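Sanadik supplies tables and tableware to schools, day centres, canteens and supported housing. The products on this page belong to the Eltwood range and may be ordered separately or together. Prices are given in the current price list, which is revised each March.

## Eltwood serving table

The Eltwood serving table is a large white table with a flat, matt top. It is intended for rooms in which food is laid out, portioned or handed across, and in which the same surface must be cleared and used again several times in a day. The top has no pattern, so that crumbs and spills are easily noticed when the table is wiped down between sittings.

The matt finish reduces glare under ceiling lights. Customers who have previously used gloss tops should note that a matt surface may hold fine dust from flour or sugar, and that a damp cloth will be needed where a dry one was formerly enough.

The table is delivered assembled wherever access allows. Doorways, lifts and turns in corridors should be measured before the order is placed, and the measurements entered on the order form. Where the table has to be taken in as separate parts, assembly requires 2 people and is included in the delivery charge.

### Positioning

The table should stand on a level floor. Adjustable feet are fitted as standard and should be set after the table has been placed in its final position. We recommend that a clear passage be left along both long sides wherever users are expected to stand or work from either side. In smaller rooms the table may be placed with one long side to the wall.

## Eltwood round plate

The Eltwood plate is supplied in teal green and is the standard plate for the range. It is round, with a wide rim that is slightly raised, and the surface carries faint rings running one inside another. The rim gives a secure hold when the plate is lifted or passed, and helps to keep small items of food from sliding off. The deep colour was chosen to stand out clearly against the white table top, a point raised by several day centres during the trial period.
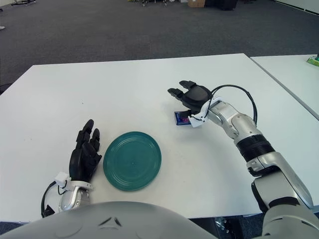 *Eltwood round plate in teal green on the white serving table, with a small blue packet.*

Plates are packed in boxes of 20. Part boxes are not supplied, although single replacement plates may be ordered by existing customers. Each box contains card dividers, which should be kept if the plates are to be stored away between terms.

Slight variation in shade may be found between one production batch and the next. Customers fitting out a whole dining room are therefore advised to place one order for the full quantity required. Where this is not possible, the batch number printed on the side of the box should be quoted with any later order, and we shall match it as closely as stock permits.

## Use with packeted food

Many of our customers serve biscuits, sauces and other small portions in sealed packets. The plate may be used for these as well as for open food. Packets should be opened over the plate, and empty wrappers removed before plates are stacked, as trapped wrappers may cause a stack to lean.

Packeted food is not supplied with either product. Customers who require it are referred to their usual catering supplier.

## Care and cleaning

The table top should be wiped with warm water and a mild washing-up liquid, then dried with a soft cloth. Scouring powder, wire wool and bleach must not be used. Hot pans should be placed on a mat. Marks from ink or food colouring should be treated on the same day.

Plates should be rinsed soon after use. Food residue can settle in the rings if it is left to dry, and a soft brush will remove it. Plates with chips or cracks should be withdrawn from service.

## Range summary

| Item | Colour | Supplied as |
|---|---|---|
| Serving table | White, matt | Single |
| Round plate | Teal green | Box of 20 |
| Replacement plate | Teal green | Single, existing customers only |

## Ordering and delivery

Orders are accepted from organisations and from private customers. Schools and public bodies may order against an official purchase order; all other customers are asked to pay when ordering. Plates held in stock are normally sent within 3 working days. Tables are made to order and take around 57 days from confirmation.

Deliveries of tables are handled by Jultitier, who will contact the customer beforehand to agree a time. A responsible person must be present to sign for the goods. Any damage should be noted on the delivery sheet and reported to Sanadik in writing, together with the order number.

Tables carry a guarantee of 2 years against faults in materials and workmanship. The guarantee does not cover damage from heat, from unsuitable cleaning products or from use outdoors. Plates are not covered once they have been put into use.

Customers replacing furniture from the earlier Bright range should state this when ordering. Bright tables differ in height from Eltwood tables, and the two should not be joined end to end.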